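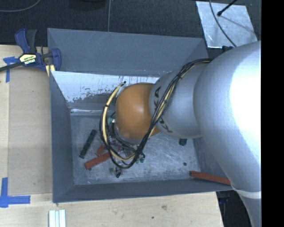

Figure 3. Robot arm above a gray metal bin on a wooden tabletop.

4.2 Family guests and the length of stay

The second part of the analysis looks at the guests who traveled with children under twelve. In the Drusbridge sample they are 206 of the 1,217 parties that returned the form, and they differ from the other parties in several points. They book earlier, they change the booking less often, and they give more weight to the room than to the location of the hotel. This agrees with the interviews made by Paquette in the first season, where parents spoke of the beds and the noise before they spoke of the beach.

We expected that the price of the children's meals would have a strong effect on the length of stay. The effect was weak. In the Després hotels the meals are included for children and at Plelus they are paid separately, but the family parties in both places stayed a similar number of nights. A possible explanation is that many families at Plelus cook in the room. The form did not ask about cooking, so we can not test this with the present data.

The activity program had a clearer relation with the stay. Parties that used the program in the first two days stayed longer than those that used it later or never. We must be careful with the direction of this relation. A family that plans to stay a full week has more reason to register the children early, and the program may then be a result of the long stay. Boychuk proposed to separate the parties by the nights booked before arrival and to look only at those that extended the stay at the desk. There were 40 such family parties, and 31 of them had used the program in the first two days. The number is small, and we report it without a test of significance.

The comments at the end of the form were read by two of the authors separately. When the two readings did not agree, the comment was discussed with Nathalie Boychuk, who had not seen the ratings. Most comments from families concern the hours of the service. Dinner at Kulumitz begins at half past seven, and this is late for small children. Several parents wrote that the children slept at the table. Other comments ask for a shallow pool, for a second key card, and for a quiet place where a baby can be changed near the restaurant.

The hotels in the sample use different words for the same room, and this made the coding slow. A "family room" at Drusbridge has one door and four beds, while at Plelus it is two double rooms with a door between them. We coded both as family rooms. In the ratings the connected rooms received a higher value for sleep and a lower value for price.

One limit of this section should be mentioned. The forms were collected from March until the end of the summer, and the families with children of school age came almost only in the last weeks of this period. The season and the age of the children are therefore mixed in our data. Section 4.3 repeats the comparison for the parties without children, where this problem is smaller.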